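Kurnano Round Side Plate, White
Product code 2296

The Kurnano side plate is supplied to schools, care homes, community halls and staff dining rooms. It is intended for daily use and may be ordered alone or with the matching bowl and dinner plate. Orders placed by 12th October will be delivered before the half-term break.

Seasonal tables

Many of our customers change their table settings through the autumn and again in December. A plain plate suits both, and can be used with the cloths and ornaments already in store.

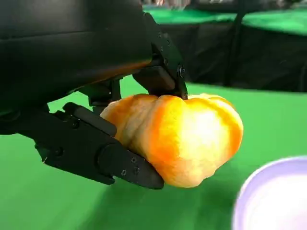
Orange and yellow pumpkin-shaped ornament, green tabletop.

Ornaments and table coverings are not included in the price. Customers who require them should consult the Flemia table dressing list, which is issued separately.

Specification

Diameter: 199 mm
Weight: supplied on request
Pack size: 23
Dishwasher use: yes, upper or lower rack
Microwave use: yes
Oven use: no

Slight differences in shade may occur between batches. Customers adding to an existing set are advised to quote the batch number printed on the original delivery note.
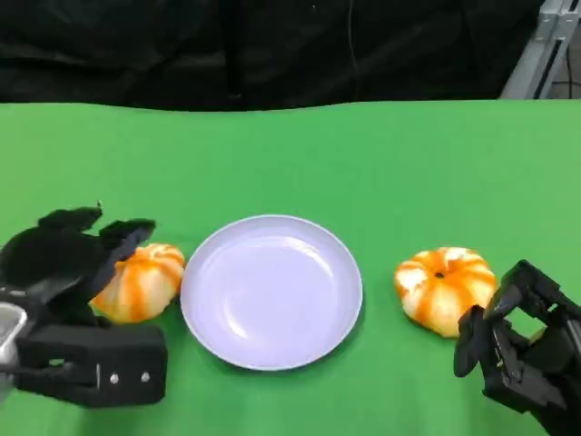 Plates should be stacked no higher than one full pack. Where shelving is open, a paper liner should be placed between each plate to protect the surface. Abrasive pads must not be used. Tea and coffee marks can be removed with a weak solution of bicarbonate of soda, followed by a rinse in clean water.

Breakages on delivery must be reported within two working days. Damaged items should be kept in their packing until the claim has been settled. 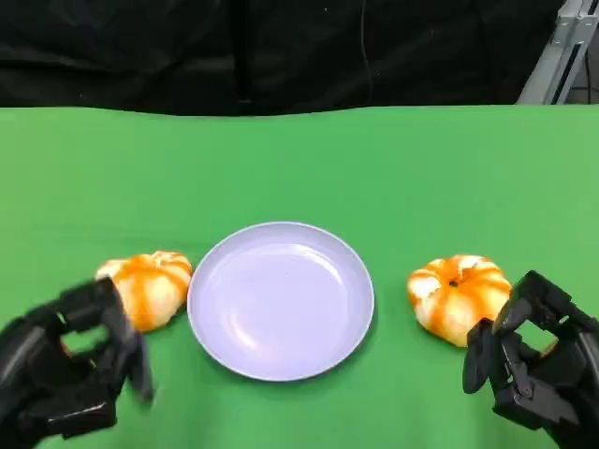 Ordering and account enquiries

New accounts are opened by Iresha Weerasinghe in the Contracts Office. Existing account holders should send their purchase order to Shafiq Saha, quoting the product code and delivery address. Part packs cannot be supplied.

Related items: Kurnano Dinner Plate; Kurnano Cereal Bowl; Stulo Plate Rack.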